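Planner keeps choosing a grasp inside the full basket when the shelf is right there

**Rekha Vashisht** asked on Tuesday

We have a humanoid doing a produce task on the Vuritero stack: shelf to basket, nothing heroic. The detector is fine with cabbages. Too fine. It scores the one already in the basket above the one on the shelf, and the planner dutifully goes for the finished work. I've raised the score threshold twice and all I got was a robot that stands there thinking. Head camera view:

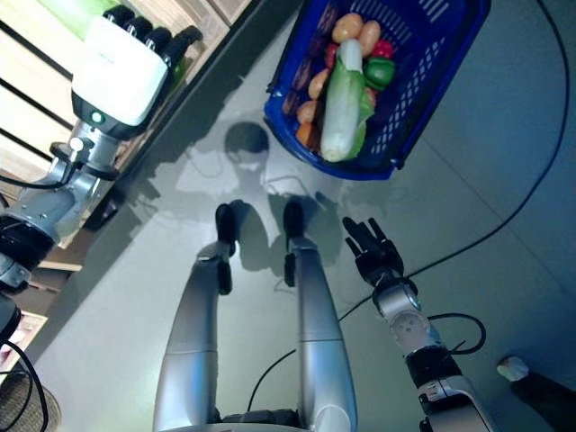

### Replies

**Shakuntala Rathore**

Your threshold isn't the problem. The detector has no idea that "in basket" means "done", and you haven't told it. Segment the basket first, grow the mask by 30 pixels, and drop any candidate whose center lands inside. In Katiyar that's a filter node between detection and grasp ranking.
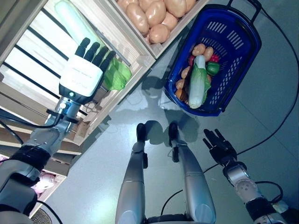 Run the mask on every planning cycle, too. We cached ours for 500 ms to save compute and spent a week blaming calibration. The head moves, the mask doesn't, and suddenly half the shelf is "basket". Also check that the arm's own links are filtered out of the depth cloud before you rank anything. A hand next to a lettuce makes a very convincing obstacle.
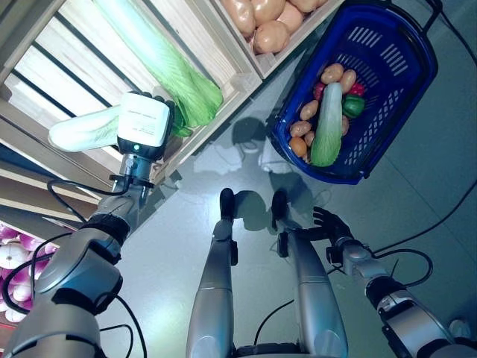
### Other suggestions

**plerkasov_refugee46**

have you tried restarting it

**Rekha Vashisht**

Seven times, thank you. The mask filter fixed the ranking. Now it wants the potato at the back of the crate, so I'll open a new thread for that.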